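PRESS RELEASE
February

Midham opens its gripper comparison bench to smaller repair and recycling firms

Pultville – Midham, the automation workshop that has been helping local firms choose robot equipment since it first opened its doors in Pultville, is very pleased to announce that its gripper comparison bench is now open to outside companies, and that the first full round of trials on computer parts has been completed with a good deal of patience and rather a lot of tea.

The bench was set up to answer a question our visitors ask us more than any other: which gripper should I buy? Catalogues will tell you how hard a gripper can squeeze and how wide it can open, but they have much less to say about how it copes with a memory module that has to be picked up by its edges, or a processor that must be lifted from its holder without anyone's heart stopping. We wanted people to be able to come and find out for themselves, with their own parts if they like, before they spend any money.

For the first round we compared 3 grippers on the same arm, with the same controller and the same wrist camera, so that the only thing changing from one run to the next was the hand itself. Each gripper made 1,000 picks over the course of the trial, using parts of the sort that a refurbishing firm would handle on any ordinary morning. 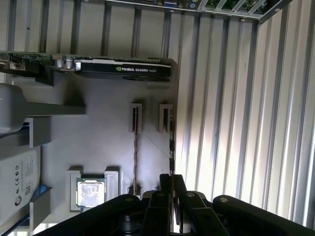
Thin parts caused the most discussion by a long way. A wide finger gives a lovely steady hold on a hard drive, and then gets in its own way when it has to reach down beside a narrow slot – so we have tried to report each kind of part separately and let readers weigh up what matters in their own work. The full results run to 68 pages, and we do apologise to anyone who prints them, but we would sooner put everything in than leave out the one table you happened to need.

"I came into this with a firm favourite, and I have had to eat my words on at least two kinds of part," said Anselmo Quintero, who leads the trials at Midham. "The wrist camera has been a great help, too. You get a very good view of the fingertips going in, and when a grip starts to go wrong you can go back and see where it began."

The trial was run together with Khoury, who refurbish office computers, and Nirkari, who supplied the controller and spent many hours with us getting the timing right. Deok-su Chae of Nirkari said: "It was a real pleasure to work with people who will happily repeat a run because the first one looked a bit too good."

Bookings for the bench are open now, and there are 12 places in the coming round. Firms are welcome to bring a gripper, a camera or simply a box of awkward parts, and a member of the Midham team will be at the bench throughout to help with mounting and setting up.

To ask for a place, or for a copy of the results, please write to the trials desk at Midham, Pultville.

ENDS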